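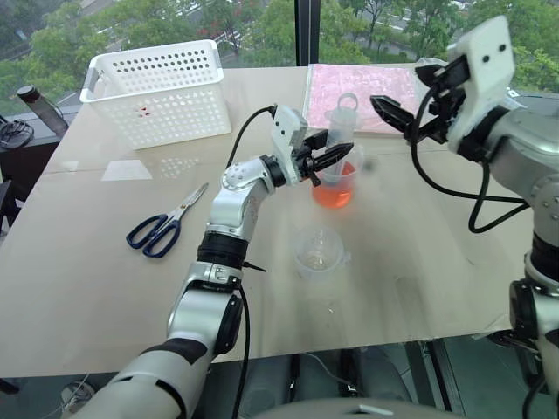 Section 4 covers the preparation and use of liquid cleaning concentrate in the Sandside floor care unit. It applies to all units installed at the Estby and Lindqvist buildings and replaces the instructions issued with the earlier tank. Concentrate must be measured before it is added to water. A clear plastic measuring cup lets the operator read the level of a colored liquid from the side, as with the orange liquid filling the lower half of the cup shown, and a cup of this type should be kept with each unit. Caps, lids, and drinking cups are not acceptable substitutes.

## 4.1 Before filling

1. Park the unit on a level floor and set the brake.
2. Turn the key to OFF and remove it.
3. Confirm that the recovery tank has been drained. Instructions for draining are given in Section 3.
4. Put on gloves and eye protection.
5. Read the label on the concentrate container. Do not use a product whose label is missing or cannot be read.

**Caution:** Never mix two concentrates, even when both are approved for use in the unit. Some combinations release harmful gas.

## 4.2 Mixing the solution

The solution tank holds 33 liters when filled to the upper line. The standard dose for daily cleaning is 144 milliliters of concentrate for a full tank. The heavy dose, for entrance areas and loading bays, is 212 milliliters. The heavy dose may not be used on waxed floors.

1. Open the tank cover and check that the strainer is seated in the opening.
2. Fill the tank halfway with cool water.
3. Place the measuring cup on a flat surface and pour in the concentrate. Read the level with your eyes even with the surface of the liquid.
4. Pour the measured concentrate slowly through the strainer.
5. Add water to the upper line.
6. Rinse the cup over the tank opening and set it upside down to dry.
7. Close the cover and turn the latch until it clicks.

**Note:** Adding water after the concentrate will produce some foam. If foam reaches the strainer, stop filling and wait until it settles.

For a partly filled tank, reduce the dose in proportion. Operators who are unsure of the correct amount should use the dosing table inside the tank cover.

## 4.3 First run after filling

1. Insert the key and turn it to ON.
2. Set the flow dial to 1 and lower the brush head.
3. Run the unit in a straight line for 9 meters.
4. Stop and inspect the floor. The film of solution should be even from one side of the brush path to the other.
5. If dry streaks are present, raise the brush head, turn the unit off, and clean the outlet filter as described in Section 6.

**Caution:** Floors are slippery during and after cleaning. Post warning signs at each entrance to the work area before lowering the brush head.

## 4.4 Storage of mixed solution

Mixed solution may remain in the tank until the end of the shift. It must then be drained and the tank rinsed once with clean water. Do not return unused solution to the concentrate container.

Units assigned to the Rurkinwood annex are stored in an unheated room. Leave the tank cover open and the drain hose lowered on these units whenever they are not in use. Record each draining on the log sheet attached to the handle.

Revised 03/07/2024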